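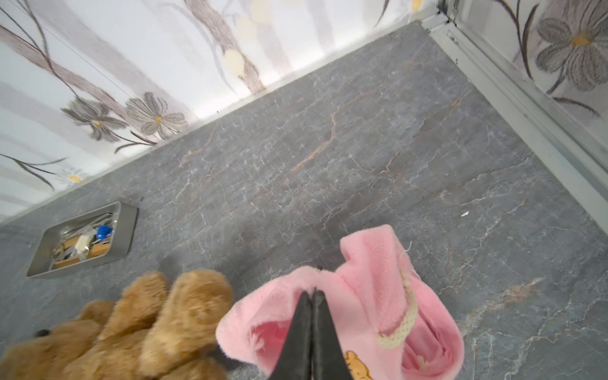
4.2 Feeding routine and how much was left in the bowl

We turn now to the second part of the household study, in which we asked owners in Sokevbridge to keep a feeding diary for their cats. As explained earlier, 16 households joined us in March, and 13 of them kept the diary going to the end, which we thought very good indeed given how much else people have to do at breakfast time. The three that dropped out did so for ordinary reasons (a house move, a new baby, and one cat who had begun eating next door), and their entries are left out of everything that follows.

Owners were asked to write down the time of each meal, whether the food was wet or dry, and how much remained in the bowl when it was picked up. In all we received 1611 usable meal entries. A good many came with notes in the margin, and we are grateful for these, as they often told us more than the columns did – one owner noted every time the bin lorry came past, and we were glad of it when we came to look at her cat's unfinished breakfasts.

Figure 2 shows the share of each meal left uneaten, set out by time of day. Wet food given in the early evening was the most likely to be finished, while wet food given late in the morning was the most likely to be left. Dry food showed much less of a pattern, and we suspect this is partly down to the way it was served: several owners topped up the bowl through the day, so that one entry might cover what was in truth a whole string of small visits.

Figure 2. Share of food left in the bowl, by time of day and type of food. Wet food is shown by the solid line and dry food by the broken line.

Sabatier, in his earlier work on shelter cats at Sturkel, found that a fixed mealtime mattered more than the flavour on offer. Our diaries lean the same way, though a home is a far busier place than a shelter and we would not want to press the likeness too hard. Cats whose mealtimes hardly moved from one day to the next left less behind, whatever they were given. Where there were two or more cats in the house the picture was muddier, and we could not always tell who had eaten what.

Dinesh Pant, who read the diaries alongside us, pointed out that owners may well have become more regular in their habits simply through having to write them down. We think he is right, and we come back to this in Section 5.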